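Whose Hour Is It? Shared Study Space at the Etier Building
Student project report, Group 13

Our project started with a grumble. Nayara and I had both been turned away from the same quiet room on the same Monday, each of us holding what we believed was a perfectly good booking, and after a cup of tea and a fair amount of complaining we decided that somebody ought to look into how the rooms in the Etier building get shared out. We had a module project to choose by the end of the week, so that somebody became us.

The building has a paper diary at the front desk, an online calendar called Clekex, and an unwritten custom that whoever sits down first may stay. All three have been running side by side for longer than any student we spoke to could remember. We wanted to know how people choose between them, and whether the muddle bothers others as much as it bothered us.

We put together a short questionnaire and left copies in the common room, the laboratories and the little kitchen on the second floor – the kitchen did far better than anywhere else, which we put down to slow kettles. We had 38 completed forms back. We also went through a term's worth of entries in Clekex, 1328 of them, which took much longer than we had planned and gave us both a healthy dislike of abbreviations.
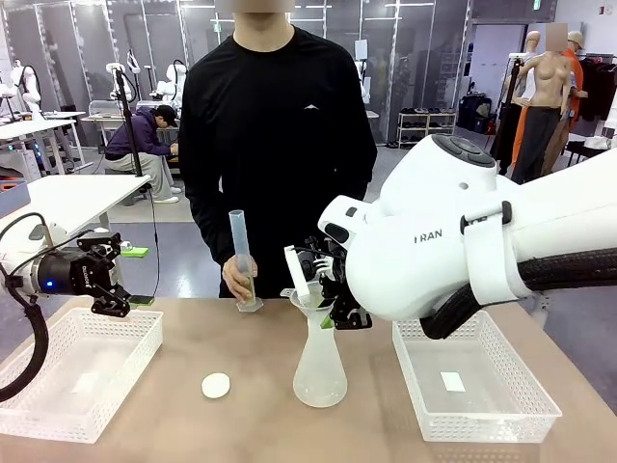
The forms were a pleasure to read. Of the 38 people who answered, 30 said they had used the paper diary at least once that term, even though the notice by the door asks everybody to book online. Several told us they liked seeing the handwriting, and one person wrote a whole paragraph on the back about how crossing out your own name feels more polite than pressing a button. Reinhold Teuber, our project tutor, had warned us that people would want to tell us stories, and he was quite right.

The online entries were less charming. Many had no name attached, and a fair few were for rooms that had since been renumbered. We had hoped to match them against the paper diary line by line, but the February pages were missing and we had to leave that part out.

We would suggest keeping the diary and copying it into Clekex each morning at nine, with the old room numbers taken off the calendar first. Nayara would also like a pencil on a string at the desk, and I have promised to put that in.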